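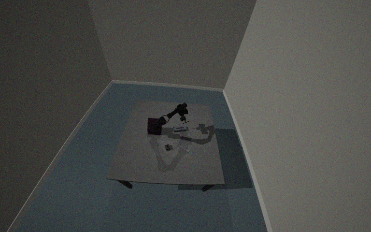

*Square table, black arm, four small objects. Rendered view from above.*

# Wameo name finder, reviewed

Wameo is a web tool for people choosing a given name. It holds name entries with origin, earliest recorded form, variants by language, name day and pronunciation. There is a free tier and a paid tier. I used the paid tier for 17 days on a desktop browser and on a phone.

## Search

The search box accepts a full name, a fragment or a pattern. Patterns use an asterisk for any run of letters and a question mark for one letter. `*ette` returns names ending in -ette. `?da` returns Ada and Ida, as it should.

Filters are origin, number of syllables, first letter, last letter and name day month. They combine with AND only. If you want Greek or Hebrew names you have to run the search twice and merge the results yourself. The older Trostden site allowed OR between origins, and I missed it on the first evening.

Accents are ignored by default. Searching for Zoe also finds Zoë and Zoé, listed under one entry with the spellings shown side by side. A strict mode can be switched on in settings. It does not survive a logout.

## Entries

An entry opens with a one-line meaning, followed by the derivation. The derivation is the best part of the product. For Margaret it goes from the Greek word for pearl through Latin to Old French and gives the short forms (Greta, Rita, Maisie, Peggy) with the language each one comes from. Where the origin is disputed, the entry says so and lists the competing accounts.

I checked a sample against two printed dictionaries on my shelf, one of them the Pugh. Of 97 entries, 2 gave a derivation that neither book supports. Both were modern coinages with an older story attached. I reported them through the form and got an automatic receipt and nothing further.

Name days are shown for whichever calendar is selected. Hungarian, Czech, Swedish and Italian calendars are included, among others. Names with no day of their own get a blank field in most calendars. In the Italian one they are sent to All Saints, which follows local custom. October looked complete in the Hungarian calendar. I did not go through the other months line by line.

## Pronunciation

Each entry has a phonetic transcription and most have audio. The audio is synthetic. It handles Spanish and Italian names well and stresses the wrong syllable in several Slavic ones. The transcription is more reliable than the sound, so read it first if the two disagree.

## Surname check

You type in a surname and Wameo flags repeated sounds at the join, awkward initials and matching endings. It works on spelling. With my own surname, Orbán, it warned against Otto on account of the doubled O, which is fair. It passed Urban, which is a poor match for the ear and should have been caught.

## Lists and sharing

Names can be saved to a list and the list shared with one other account. Each person ranks separately, and the ranks are hidden until both have finished. A tie is left as a tie. Export is to CSV or plain text. The CSV drops accents, so José comes out as Jose. Use the text export until that is fixed.

## Compared with Dorkance

Dorkance has more names and thinner entries. Many of its meanings are a single word with no language given, and variant spellings are counted as separate names, which makes the results long. It does have popularity charts by year. Wameo has no popularity data of any kind. If you need to know how common a name is in your state, you will have to look elsewhere.

## Faults

- Filters reset when you go back from an entry to the results.
- Strict accent mode is lost at logout.
- CSV export strips accents.
- No OR between origins.
- On the phone, the variants table runs off the right side and has to be dragged.

## Verdict

Worth paying for if you care where a name comes from and want to settle on one with a second person. The free tier hides the derivations and is little more than a list. Cancel from the account page; the link in the welcome email leads to a login loop.

Kristóf Orbán, 2022-06-09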